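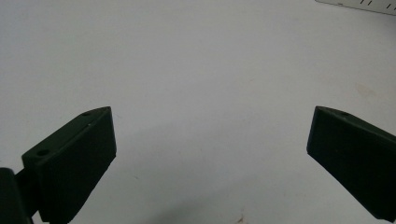
Progress report to the Clotberg fund, December
Durnwood day centre, renewal of the craft room tables
Prepared by Urho Laitinen

Dear colleagues,

I am writing about the work done in the craft room since the autumn report. As you know, the old tables were bought in 2010 and their tops had become rough and stained, so that paper stuck to them and cleaning took a long time. The grant of 3000 euros was given for new white tops and for the repair of the legs.

The work has gone well in most parts. Toivonen delivered the tops in two lots. The first lot came in time, the second one was late by 3 weeks. During the waiting we moved the sewing group to the dining room in the mornings, which they accepted with patience. All 13 tables are now fitted and in use.

The plain white surface was discussed a lot before we ordered. Some members wished for a wood pattern, as in a home. We chose white for the reason that small things are easier to find on it — beads, needles, the ends of dark thread. Members with weak eyesight have told us that they are pleased with this choice. One member finds the white too bright when the ceiling lamps are on, and for her we keep a grey cloth in the cupboard.

Cleaning is done after each group with warm water and a soft cloth. For glue and paint we use the Hitumex cleaner, first tried on a spare piece. Felt pens are still a question. We ask the groups to put paper under the work, but this is sometimes forgotten.

The repair of the legs is not yet complete. Four tables stand a little uneven and need new feet. The feet are ordered and the cost is inside the budget. We also had to pay for taking away the old tops, roughly 90 euros, and I ask for your permission to put this sum under transport.

In the next period we will fit the feet, write short cleaning instructions for the wall and collect opinions from the evening groups, who have used the room less until now. The receipts follow by post.

With kind regards,
Urho Laitinen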